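Print this thread | E-mail this thread

Bag liners by hand: is anyone getting usable demos?
Posted 23 September 2023 by prestside_lotte

We've been teaching the Kostix arm to put liners in bins using the hand-held gripper. I have 451 demos of rigid stuff (cups, blocks, one very patient stapler) and they train fine. Then I moved on to plastic film and my policy now waves at the bag like it's leaving on a cruise.

Wrist view from one of the liner demos:
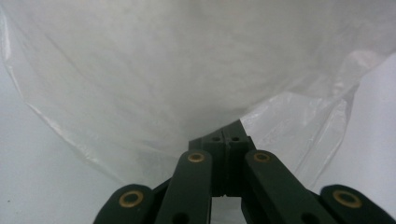 Thin film sagging over the gripper, seen from the tool camera.

With the plastic taking up that much of the view, what is the network supposed to learn from? White on off-white, a few creases, my own linkage.

- Lotte Maes

---

sarmiento_fan wrote:

The creases are your signal. Don't crop them out. We did, to save memory, and spent July finding out why that was dumb.

---

gradient_dissent wrote:

Disagree. Creases never fold the same way twice, so you're teaching it wallpaper. Put the hand-held thing down and use remote control with a second camera off to the side. You'll get fewer demos and they'll be better.

---

epollock wrote:

"Fewer" is doing a lot of work there. I tried remote control on film with the Lumska rig and managed 7 keepers in an afternoon. By hand I can feel when the plastic is about to slip. With a joystick I find out when it's on the floor.

Lotte, how fast are you moving? My early demos were all far too quick. Slow down before contact, and pause once you've got hold of it.

- Eilidh Pollock

---

gradient_dissent wrote:

Seven good ones, though.

---

epollock wrote:

Six. I was being nice to myself.

---

prestside_lotte wrote:

Fast, I'm afraid. I change bin liners the way everyone does, with resentment. I'll redo a batch slowly and try a dark cloth on the table so the film has something to show up against. The side camera has to wait until someone gives me back the tripod.

---

sarmiento_fan wrote:

Keep the old batch in a separate folder. We mixed ours and had to sort 2367 clips by eye.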